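Chapter 6
Wood and Moisture

6.1 Why Wood Moves

Wood takes up water from damp air and gives it back to dry air. As it does so, its size changes. The change is small along the grain and much larger across it, and most faults in turned and joined work can be traced to this difference. A part cut in a dry shop in October may fit well on the day it is made and bind in its socket the following summer.

Water is held in wood in two ways. Free water fills the cell cavities and has little effect on size. Bound water is held in the cell walls, and its loss causes shrinkage. The point at which the cavities are empty but the walls are still full is called the fiber saturation point. Below it, wood shrinks as it dries.
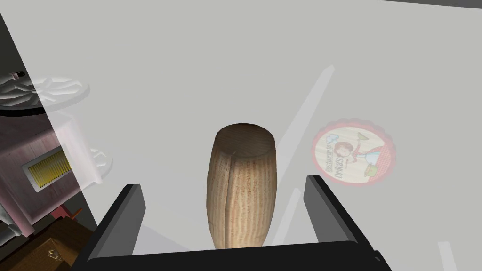 Figure 6.1 Rounded wooden piece with the grain running along its length.

Moisture content is stated as a percentage of oven-dry weight. A sample that weighs 108 grams when cut and 100 grams after oven drying has a moisture content of 8 percent. The oven-dry weight is always the divisor – a common source of error in student work.

6.2 Direction of Shrinkage

Three directions are used in this chapter. Longitudinal shrinkage runs along the grain and can be ignored in most small parts. Radial shrinkage runs from the center of the trunk toward the bark. Tangential shrinkage follows the growth rings and is normally the largest of the three.
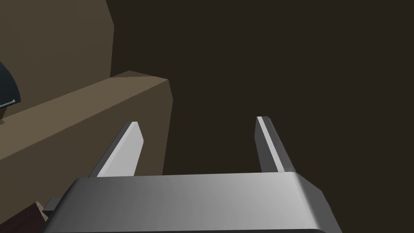

Because the radial and tangential values differ, a part turned round while green will be slightly oval when dry. The usual practice is to rough the blank oversize, dry it, and turn it again to final size. The Vasilakis tables in Appendix B list both values for 12 common species. The allowance for a blank is found by multiplying its finished diameter by the tangential value and adding the result to the finished size.

Section 6.3 covers drying schedules and the use of the pin-type moisture meter.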